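Praktikum Robotersimulation — Begleitblatt zur Projektphase
Stand: 26/09/2019
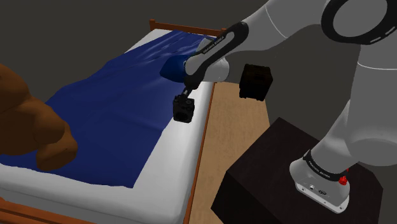
Die Projektphase baut auf den Übungsblättern 1 bis 9 auf. Vorausgesetzt werden die Vorwärts- und Rückwärtskinematik serieller Arme, der Umgang mit homogenen Transformationen sowie die Bedienung der Simulationsumgebung Bameo. Wer die Einführung im August nicht besucht hat, arbeitet das Skript bis einschließlich Kapitel 4 selbstständig nach.

1. Gegenstand

Zu bearbeiten ist eine Manipulationsaufgabe in einer simulierten Schlafzimmerumgebung. Der Arm steht auf einem Sockel neben dem Bett und soll eine auf der Matratze liegende Decke an der Kante erfassen und in eine vorgegebene Ziellage ziehen. Der Teddybär auf dem Bett gilt als Hindernis. Er darf berührt, aber nicht vom Bett geschoben werden. Kollisionen mit dem Bettrahmen führen zum Abbruch des jeweiligen Durchlaufs.

Die Szene wird vom Lehrstuhl bereitgestellt und ist unverändert zu verwenden. Zulässig sind Änderungen an Startkonfiguration, Beleuchtung und Reibungsbeiwerten, sofern sie im Bericht ausgewiesen werden.

2. Modellierung der Decke

Die Decke wird als Masse-Feder-Netz behandelt. Jeder Knoten ist mit seinen Nachbarn über Struktur-, Scher- und Biegefedern verbunden. Die Steifigkeiten bestimmen wesentlich, ob sich am Rand Falten bilden oder ob das Gewebe wie eine Platte gleitet. Zu hohe Werte erzwingen kleine Zeitschritte und können bei explizitem Integrationsverfahren zur Divergenz führen. Empfohlen wird, zunächst mit dem mitgelieferten Parametersatz »Wevine« zu rechnen und erst danach einzelne Größen zu variieren.

Der Kontakt zwischen Decke und Matratze wird über eine Strafkraft abgebildet. Die Eindringtiefe ist in jedem Durchlauf mitzuschreiben — ohne diese Angabe lassen sich die Ergebnisse verschiedener Gruppen nicht vergleichen.

3. Greifstrategie

Für den Anflug auf die Deckenkante sind zwei Verfahren umzusetzen:

a) Anflug senkrecht von oben mit fester Orientierung des Endeffektors
b) Anflug schräg zur Kante, wobei die Orientierung aus der lokalen Flächennormalen berechnet wird

In beiden Fällen ist der Abstand zu den Gelenkgrenzen zu überwachen. Der Vorkontaktpunkt liegt oberhalb der Kante und wird mit verminderter Geschwindigkeit verlassen. Die Bahnplanung erfolgt im Gelenkraum. Eine kartesische Interpolation ist nur für das letzte Bahnstück vorgesehen.

4. Versuchsumfang

Je Verfahren sind 1.000 Durchläufe mit zufällig gestörter Anfangslage der Decke zu rechnen. Der Startwert des Zufallsgenerators ist zu dokumentieren. Die Rechenaufträge werden über die Warteschlange »Keltdale« eingereicht. Pro Gruppe sind höchstens 10 Aufträge gleichzeitig zulässig, überzählige werden ohne Rückmeldung verworfen.

Auszuwerten sind die Erfolgsquote, die mittlere Abweichung von der Ziellage und die Verteilung der Abbruchgründe. Einzelne auffällige Durchläufe sind anhand der Gelenkwinkelverläufe zu erläutern.

5. Abgabe und Bewertung

Abzugeben sind ein Bericht von höchstens 18 Seiten, der lauffähige Quelltext und die Konfigurationsdateien. Für das Protokoll ist die Vorlage »Zanetti« zu verwenden. Der Bericht muss die Wahl der Parameter begründen und Fehlschläge ebenso ausführlich behandeln wie gelungene Durchläufe. Eine hohe Erfolgsquote allein genügt zum Bestehen nicht.

Quelltext, der sich mit der bereitgestellten Szene nicht ausführen lässt, wird einmalig zur Nachbesserung zurückgegeben. Fremde Programmteile sind zu kennzeichnen — dies gilt auch für Abschnitte, die aus früheren Jahrgängen übernommen wurden.

Fragen zur Aufgabenstellung sind über das Forum des Praktikums einzureichen.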